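Vusow Student Robotics Project
Sorting Task: Workspace Safety Checklist with Comments
Checked 4 February 2018
Status: cleared for supervised runs, 2 items open

Fill this in before the first powered run of each session. Mark each item OK, FIX or N/A. If an item is marked FIX, write down what is wrong and who has been told. An unfinished sheet counts as a failed sheet.

Section A. Floor and room

A1. Walking path to the emergency stop is clear. OK
A2. Tether has slack and is not under anyone's feet. FIX
Comment: The cable lies across the floor in the area people use to get to the desk. Nobody goes over it while the robot is powered. Come in from the other side. A floor cover is on the Forsberg order.
A3. Floor markings in place and readable. OK
Comment: Replace any that have started to lift.
A4. Boxes and bags kept out of the robot's stepping area. OK
Comment: The cardboard box may stay against the wall. Do not move it closer to the desk.
A5. Desk feet level, desk does not rock when pushed by hand. OK

Section B. Robot, power off

B1. Shell fasteners on arms and thighs hand-checked. OK
B2. Cables at head and shoulders clipped. OK
Comment: Several thin wires still hang loose enough to catch on a sleeve. Recheck after every battery change.
B3. Fingers move freely, no cracked segments. OK
B4. Battery at 48 volts on the bench meter. OK
B5. Emergency stop tested 2 times, once from each button. OK
Comment: Second button is stiff. Still passes.

Section C. Table and objects

C1. Two baskets out, one on each side of the objects.
C2. Labels flat, "fruits" at the left basket and "office supplies" at the right.
C3. Both baskets empty at the start of a run.
C4. Nothing sharp or breakable on the table. Staples removed from the stapler.
C5. No drinks on the desk at any time. 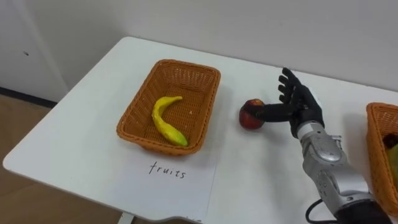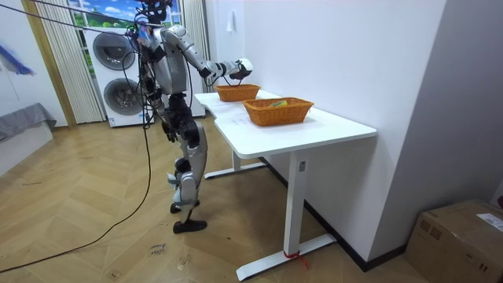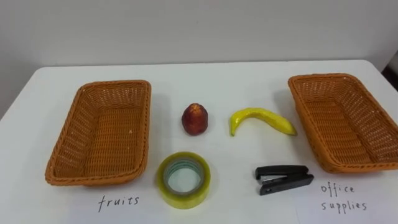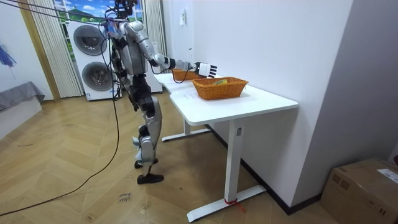 The third picture has the table set for a start: both baskets empty, fruit in the back row, tape and stapler in front.

Section D. During the run

D1. One student on the emergency stop, hand on the button, not talking to others. OK
D2. Everyone else at least 90 inches from the robot. FIX
Comment: Two of us stepped in to look at the hand when it stopped over a basket. Stopping is not the same as being off. Wait for the operator to call clear.
D3. No reaching over the desk to straighten an object. OK
Comment: If an apple or the tape rolls, let it roll. Pick it up after the run.
D4. Operator says "arm moving" out loud before the first reach. OK
D5. If a finger pushes against an object and the object does not move, stop the run and note the joint in the Cladari log.

Section E. Shutdown

E1. Arm lowered to rest before power is cut. OK
E2. Robot supported by two people while the legs go slack. OK
Comment: Hold at the torso shell. Keep fingers out of the elbow and knee joints.
E3. Battery out and on the charging shelf. OK
E4. Baskets, fruit and office items back in the Drullness bin. OK
E5. Log saved under the session date.

Open items

A2, floor cover for the tether. Waiting on delivery.
D2, distance rule. Read it out at the start of the next session and put tape on the floor at 90 inches.

Keep the signed copy in the front pocket of the binder. Old sheets go behind the divider.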